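Artificial produce for the market corner: sizing, baskets and storage

11 May 2024 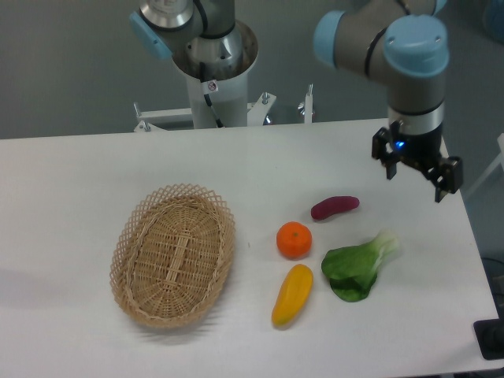
The market corner in our learning room opens again in August, and I have been sorting the stock since the end of winter. The old set was hollow molded plastic from a Zudum box. Most of it had split at the seam. A split piece takes in water when it is washed and does not dry out again, so the whole set went in the trash and I started over with single items.

The first decision was scale. Mixed suppliers mean mixed scale, and a mandarin the size of a pumpkin is no use for a weighing exercise. My rule is that every piece should be within the size range of the real vegetable at a grocery store. Sweet potatoes are easy, as a small one is still plausible. Leafy items are harder. Bok choy has a wide spread at the leaf end and a narrow base, so it takes up more basket than its weight suggests, and it should go in last with the leaves on top.

The second decision was the basket. I compared three types:

Deep round basket, Korkach. Holds plenty, but small fruit ends up at the bottom and has to be tipped out.

Wire tray, Viklund. Easy to wash. Narrow items catch in the gaps.

Shallow oval wicker. Everything stays visible in one layer. An open lattice rim gives small hands something to grip, although it collects dust and needs a dry paintbrush every other week.

I settled on the oval. Four pieces per basket is the working limit if the children are to lift it one-handed. Above that the round items roll over the rim.

Color matters more than I expected for the sorting cards. Orange, purple, yellow and green separate well under our ceiling lights. Two reds in one basket do not, and Mereana Ruddock has asked me to keep the tomato and the red pepper apart for that reason.

Cleaning is a damp cloth with a drop of dish soap, then a dry cloth. No soaking. Wicker is brushed only. Glossy pieces show fingerprints but wipe clean quickly; creased leaves need the corner of the cloth worked into each fold.

Storage is a lidded Hateck bin on the lower shelf, baskets stacked beside it. Labels are still to do. Ebony Pearce has the label maker until the end of the month.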